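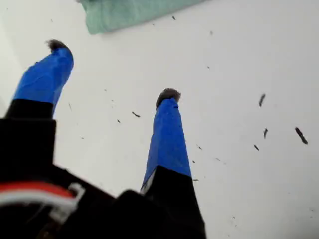 Progress report: garment folding, work package on T-shirts
Prepared for Birnora by Sem Dijkstra, Jillmont
06/10/2018

1. Purpose of this report

This report covers the second period of the folding work funded under the Stesska agreement. It sets out what was done on short-sleeved T-shirts, which parts of the written method have been changed, and what is still open. Long sleeves, trousers and towels fall outside this period and are mentioned only where they affect the budget.

The task is unchanged from the first report. A clean T-shirt starts on the table in a heap. It has to be opened, laid flat, folded to the agreed size and moved to the stack, collar towards the front of the shelf. The folded size is fixed by the Stöcker shelf unit, and we have not asked for it to be altered.

2. Table and garments

All work was done on the white table. The dark table used in the first period has been withdrawn because navy and black shirts could not be told apart from it at the sleeve edges. White has the opposite fault with white shirts, and these have been left out of the set for now. Pale colours are acceptable as long as the hem and collar can be made out.

The garments are plain crew-neck T-shirts in adult sizes. Printed shirts were dropped in May. The print stiffens the front panel and the shirt then folds along the edge of the print instead of where the fold is wanted. We recommend bringing them back later as a separate group with its own folding sequence.

Shirts are washed before first use and again when they begin to hold a crease from earlier folds. A shirt that has been folded many times along the same lines gives a flattering result and should not be used for assessment.

3. Starting condition

The first report described the starting heap only as "crumpled". This was too loose. Two people given that word will produce very different heaps, and the results cannot then be compared. The start is now defined in two grades.

Grade A is a shirt bunched lengthwise, with the collar and the hem both showing and at opposite ends.

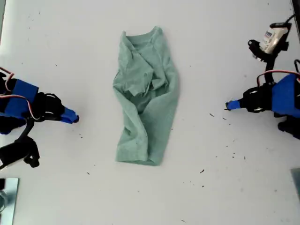
The side edges are gathered in and a sleeve may be caught up or twisted near the chest, but the direction of the shirt can be read from the collar. No turning over is needed.

Grade B is a shirt dropped from hand height with no arrangement. The collar may be underneath and the shirt may be partly inside out. Turning a sleeve the right way round is a task in its own right and is not attempted in this work package. A Grade B shirt found to be inside out is set aside and replaced.

The bulk of the period was spent on Grade A. Grade B was begun late and will be carried over.

4. Opening and flattening

The order of opening has been revised. The earlier method began at the hem, pulling both lower corners outwards and then working up towards the collar. It gave a straight hem, but the slack was pushed up into the chest and had to be taken out again at the shoulders. The revised method is as follows.

Take the shoulders first and draw them apart until the collar lies level.
Free any sleeve that is caught underneath or twisted.
Draw the hem down and square it to the shoulders.
Smooth from the centre line outwards.

Smoothing is limited to two passes on each side. Further passes gave no visible gain and on lighter cloth tended to drag the body out of square. Small wrinkles are accepted at this point. Only a crease that crosses a fold line needs to be removed.

5. Folding

The sequence is sleeves, sides, then hem to collar. Each sleeve is brought in across the upper body with its open end pointing towards the middle. The first sleeve must be down and settled before the second is lifted.

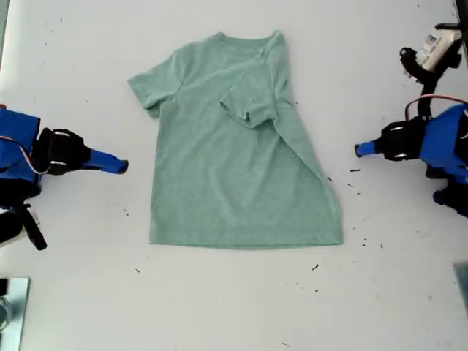 The side of the body often moves with the sleeve. When this happens the cloth flares near the hem on that side and the two halves no longer match. The written method now calls for a check of the lower corner after each sleeve, before any side fold is made. A flare left at this stage is carried into the side fold and shows in the finished piece as a loose wedge at the bottom.

Side folds are made to a line running from a point midway along the shoulder down to the hem. We tried a template laid under the shirt to mark the line and gave it up. The edge of the template showed through thin cloth as a ridge, and removing it disturbed the folds already made. The line is now judged from the collar.

The final fold is made in halves. Folding in thirds gave a firmer stack, but the finished piece was too short for the shelf and slid forward.

6. Taking hold of the cloth

Most of the remaining difficulty is in picking up an edge or corner. A single layer is wanted during opening and a double layer, front and back together, during folding. Taking one layer when two were intended pulls the front panel away from the back and the shirt has to be opened again from the start.

The pick-up point has therefore been moved. It is now taken slightly in from the corner, where the hem and side seam give the layers some stiffness.
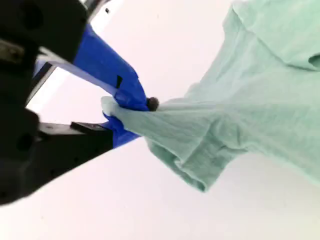
Pinching at the extreme tip is discouraged, as the hem tends to roll and only the upper layer is caught. The lift that follows should be low and short. A high lift allows the rest of the garment to swing, and the part already flattened is lost.

Finger contact surfaces are checked at the start of each session and lint is removed from them. Lint from newly washed shirts builds up quickly and this check is no longer optional.

7. Assessment

A finished shirt is passed or failed on three points: outline square, collar centred, no sleeve showing outside the fold. The earlier five-point marking scheme has been dropped. Markers disagreed on the middle scores and the figures had little meaning.

Each assessment set consists of 60 shirts. Results for Grade A will be issued separately once the second marking has been completed. Early marks suggest that the collar is the most frequent cause of failure, mainly through uneven shoulders left over from the opening stage.

8. Spending

Spending is within the agreed limits. The sum of 2,000 set aside for garments and laundering has not been fully used, as printed shirts were not replaced. We ask permission to carry the unspent part into the next period for towels and long-sleeved shirts. No other transfer between budget lines is requested.

9. Open points

The description of Grade B needs a rule for shirts that land folded over on themselves with the collar hidden. A draft will be sent for comment.

White shirts need either a second table surface or a change of lighting. We prefer a removable cloth cover in mid-grey, provided it can be held taut and does not move with the garment.

Birnora is asked to confirm whether the shelf size will also apply to long-sleeved shirts. The sleeve fold cannot be settled until this is known.

Contact: Sem Dijkstra, Jillmont | © 2018 Jillmont | Back to top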